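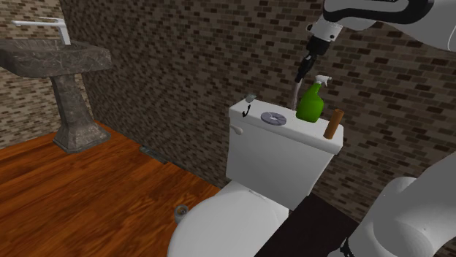
Buy the boring parts first

Opinion, by Orysia Hladun

Every May I sit down with a pot of tea and the equipment list for the coming year, and every May the list has grown a robot. I don't mind this in the least. I like robots, and I have argued for more than one of them in front of people who would much sooner have had a new boiler. But I have come to think that those of us who plan for cleaning robots in public buildings are spending our money in the wrong order, and I should like to make the case for a slower and duller way of going about it.

The trouble starts with the arm. The arm is the exciting bit, it has a glossy brochure and a price at the bottom of the page, and so it becomes the budget. At Fovstead, where I look after the figures for a group of day centres, our first draft plan was one line long. It said "arm, with gripper", and everything else was going to be found out of petty cash – or so we cheerfully told ourselves.

Then Uzma Baloch, who had been through all this before at Grarkton, asked us to work the whole job in simulation before we ordered so much as a bolt. I grumbled a bit, I'll admit. It seemed a long way round. But a simulated washroom is a wonderfully humbling thing. You put in a toilet and a pedestal sink, and then, if you have any sense, you put in the clutter as well: a green spray bottle on the tank lid, a cardboard tube, a little hook, something small and grey down on the floor by the bowl. Suddenly the question is how a large white arm is meant to get a thin rod down behind the tank without bothering the bottle standing right beside it. And the arm takes up such a lot of room! On paper it was a reach and a weight. In a small bathroom it comes in from above, and there is a great rounded piece of it down beside the toilet too.

None of that was in our one line. By the time we had finished talking it over, the line had become 20, and most of the new ones were humble: shelves so that bottles need not live on the tank, a spare gripper, training for the staff who would share the room with the thing, a proper sum for repairs. The Hartono quote we had been waving about covered the arm and its delivery, and it was a perfectly fair quote. It simply answered a smaller question than the one we ought to have been asking.

So my first plea is for money to imagine with. Our simulation work cost us £1747, mostly in Uzma's time, and it had to be fought for, as there is nothing to unwrap at the end of it. I would now put it at the top of any plan. If a budget can't stretch to trying the job out on a screen, I doubt it can stretch to the job.

My second is for the room itself. We talk as though the building were fixed and the machine must be clever enough to cope, when a shelf costs very little and helps the human cleaner just as much. I'd gladly see us spend on hooks and cupboards for a full year before we sign for an arm, and if at the end of that year we find we want the arm rather less, well, I shan't weep over it.

I know the reply, for I have had it from friends at Cerard over more than one long lunch. Prices change, grants close, and a careful planner can plan herself right out of a good offer. There is truth in that, and I have missed an offer or two in my time. All the same, I would sooner explain a missed discount than an arm sitting under a dust sheet in the store cupboard.

Our own decision is still open. The revised list goes round again in May, and the arm is on it, on the fifteenth line, just after the shelves.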